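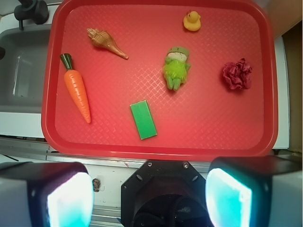 Red tray with the carrot, the duck and the shell on it.

Friday, April 12, 2019

Back from the Drornside meeting, feet soaked, writing this before I forget who said what. Hall was full. I stood by the radiator with Tsz-kin and we both came away smelling of waxed jacket.

So. The new trout rules for the upper Sirkden. Catch and release only above the road bridge, all season, and the bag limit below it down to 3. Starts next spring if it goes through. I don't mind the release part, have hardly kept a fish up there for years. What got me was the map. They've drawn the line at the bridge when the spawning gravel is in the side streams, and not one of the side streams is on the map. Asked about it. Was told it was "for a later phase". Wrote that down word for word.

Jade Rudd spoke well. She had the counts from the weir: 200 fish up in the autumn before last, 33 last autumn. Silence after that. Then Chun-hung got up and wanted to know about the forestry drains at Flarkovska, the ones that run brown after every shower, and the chair said drainage was a matter for another department. Groans. Somebody at the back said the fish don't know which department they're in, got a clap for it.

My own view, for what its worth. The angling is the easy bit to tighten so they tighten it. Fine, go ahead, but then do the culvert too. That culvert under the track has had a drop on the downstream side you could sit on since I was at school. No trout is getting up that in low water. Would cost a bit of rock and a digger for a day or two. Must put this in the letter, and less crossly.

Þórey was sat in front, had come over specially. Talked to her over tea. On her home river they shut whole beats for years and walked the banks counting redds, and the anglers did the walking. She thinks we should offer the same here before anyone asks us. Good thought. She also thinks our tea is awful. Tsz-kin says he'd do Sundays.

Elibariki not so sure. He takes visitors out on the lower water and has 14 days booked for May already, people who want one for the pan. Says they'll go to the Kan instead and then the Kan gets hammered. Hadn't thought of that. Rules on one river just push the rods onto the next. Nobody on the platform had an answer and they moved on to parking.

Comments close end of April. To do:
Letter, one side of paper, culvert first
Ring Jade for the proper weir figures, not my scribble
Photos of the drains next time it rains hard
Ask Chun-hung if he still has the old map with the side streams on

Drove home by the bridge. Stopped, couldnt help it. Water up a bit and the colour of weak tea, a few olives coming off under the far bank even in that wind. One rise, then another in the same place. Stood there far too long. Supper was cold when I got in, ate it anyway.

Waders still leaking at the left knee. Patch tomorow.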